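How I sort the small bits drawer (with one plate and a table)

Right, the bits drawer. Everyone has one and mine had got to the point where it wouldn't shut. Spare buttons, picture hooks, those tiny packets of screws that come with flat-pack and never get used. I've now done this job in our flat in Gorkport and again at my brother-in-law Berkay's, and the method held up both times, so I'm writing it down.

You need a clear table, a plate you don't mind using, a bin bag and 16 small envelopes. I buy the Ostermann ones because the flap sticks properly, but any will do. Give yourself an evening — or two if your drawer is as bad as Berkay's was.

Start by wiping the table down and putting the plate over to one side. Light blue is lovely for this as dark screws and black hair grips show up straight away, and a bit of a rim stops things rolling off. Leave the rest of the table bare. You'll want the space later, I promise!
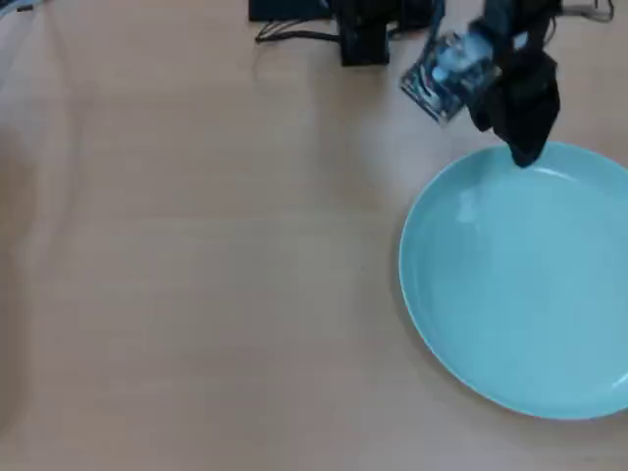

Now take things out one at a time. I know it's tempting to tip the whole drawer out, and I did that in April and ended up picking drawing pins out of the rug for a week. Little see-through packets are the easy ones, so do those first. If you can tell what's inside and you know what it belongs to, it gets an envelope. If you can't, it goes on the plate.

Keep going until the plate is full or you're fed up. Then make a cup of tea and go through the plate properly. I allow myself 8 maybes (yes, I'm strict) and the rest goes in the bag or to the charity shop.

A bowl or washing-up basin works too if you've got bulkier things like plugs and batteries, though I find myself rummaging in a deep one, and then I'm back where I started.
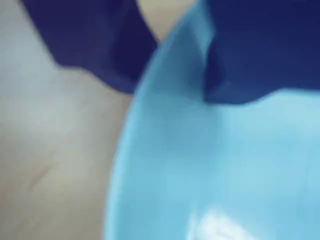
Write on the envelopes before you fill them. A biro on a lumpy envelope is hopeless. I put what it is and which room, so "hooks, hall" or "spare feet, sofa", and stand them in the drawer with the writing facing up. Old batteries go in a separate tub for recycling.

Last of all, run your hand over the table to catch any strays, especially if yours is pale wood like this one, where a brass pin all but vanishes into the grain.

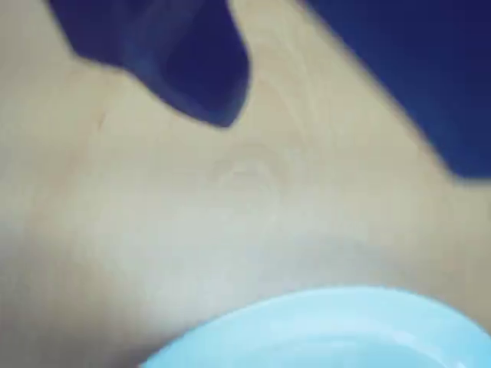 The tabletop up close, grain rings and all.

Berkay's drawer now shuts. Mine does too, if I push the tape measure to the back.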